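Zilholm folding dish rack – four months on

I bought this rack in May, after the old wire one finally rusted through and left a brown stripe down the side of the sink that I'm still scrubbing at. I'd gone into Trestelano for lightbulbs. I came out with no lightbulbs and a dish rack, so that tells you what sort of shopper you're dealing with.

It cost me £21, which felt like a lot for something that holds wet plates. The Sornel one next to it on the shelf was cheaper, but it had those thin little prongs that bend if you so much as look at them, and I've been there before.
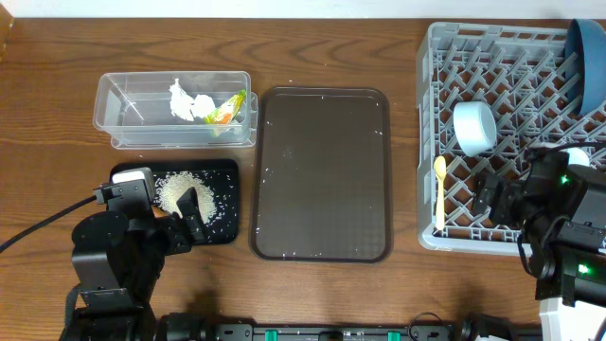

Putting it together took no time at all. There are two sides that swing out and a base that clicks in between them, and the click is a good firm one. The leaflet has drawings and no words, and the drawing for step two is upside down as far as I can tell, so ignore it and go by feel.

Now, plates. Dinner plates stand up nicely and don't lean on each other, so they dry on both sides. Side plates are fine too. Bowls are where it gets annoying! The gaps are a touch too narrow for anything deep, so mine end up perched on top at an angle with a puddle in the bottom. I've started doing the bowls last and drying them with a tea towel, which I suppose is what my mum always told me to do anyway.
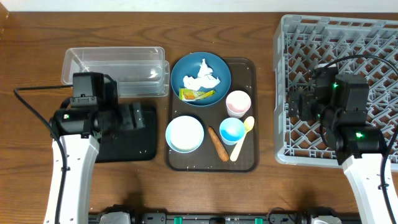

Mugs go along the front if you've only got four or so. We have far more than that, and on a Sunday after people have been round I have to do it in two goes.

The drip tray underneath is the best bit. It slides out from the front without having to lift the whole rack, and it holds a decent amount before it needs emptying. It does get a chalky line round the edge (our water is terribly hard) but a splash of vinegar and a bit of a soak shifts it. I do mine once a week, or when I remember.

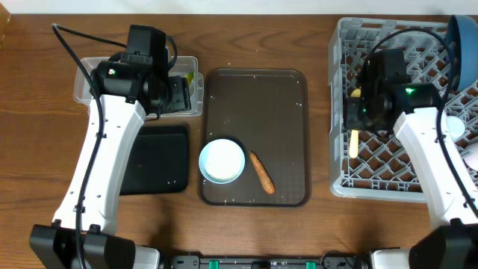

Posted by the Arboleda Kitchen Diary
Wednesday, September 28, 2022

Does it fold? Yes, and it goes flat enough to slide down beside the fridge. Do I fold it? I did for the first fortnight – after that it just lived out on the side like every other rack I've owned. If you've got a tiny kitchen you'll get more out of that than I have.

The rubber feet are worth a grumble. One came off in the second week and went down the back of the cooker. I wrote to the shop and they sent a bag of spares, no fuss, and I glued the new one on to be safe.
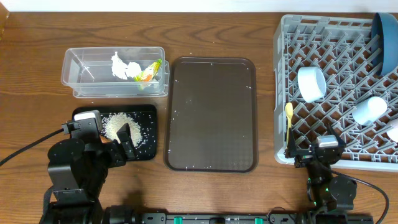

No rust so far, and I've not been gentle with it. The cutlery pot is a bit small and tips over if you load it with big spoons, so I stand the ladle and the fish slice in a jam jar instead. I'd give it four out of five, and I'd buy it again if they made the gaps a bit wider for bowls.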